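Unit 6 handout -- Budgeting for a robot work cell
Course: Planning for Automation (Urnberg campus)
Rev. 04/04/2020

Read before lab. Bring a calculator, the worksheet is on the back.

1. Start with the task, then the price list

Our running case is Kadirero, the cloth handling project. Garments on tables, sheets on a bed, two-finger hand-held grippers. Most first drafts I get put the whole budget in the robot line. Look at what else the work needs: tables, floor space, a desk and monitor, lighting, spare tools. All of it gets bought by someone. 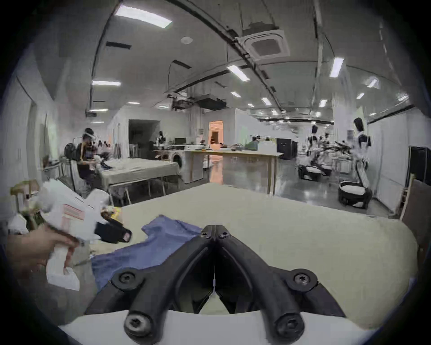
Split the budget in two piles. One-time: mobile bases, arms, furniture, wiring. Recurring: jaws, cable ties, cloth items, labels, staff hours. Recurring is where people come up short, esp. staff hours. For the exercise use 65 staff hours per month and do not round down.

Quote A (Clurkelau): $3,000 per hand-held gripper, jaws included.
Quote B (Domański): $1,079 per gripper, jaws extra at $200 a set.

Work out both for four grippers over one year, new jaws every quarter. First set counts as a purchase under B. Under A only the first set is included, replacments also $200. Show your work -- a bare total gets half credit.

2. Space and layout

Measure before you order. A mobile base needs room to turn, and room for a person to walk past it. Cables on the floor take up space too, so budget for covers or a second outlet run. Bulky props count: a bed takes a lot more floor than a table, and you need to reach it from more than one side.

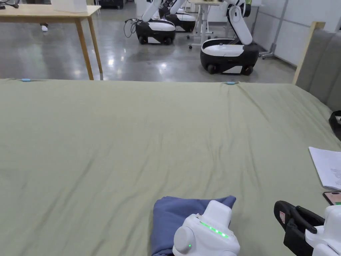
Small stuff goes on its own line. Clips, fitted sheets, printed task sheets, carts with casters. Cheap per item but they get forgotten, then somebody pays retail the night before.

Lead times: ask for them in writing. Anything due after October goes in next year's budget, no exeptions.

For next time
-- finish the A/B table
-- floor sketch to scale, door swings marked
-- one paragraph: what would you cut first, and what would that cost you later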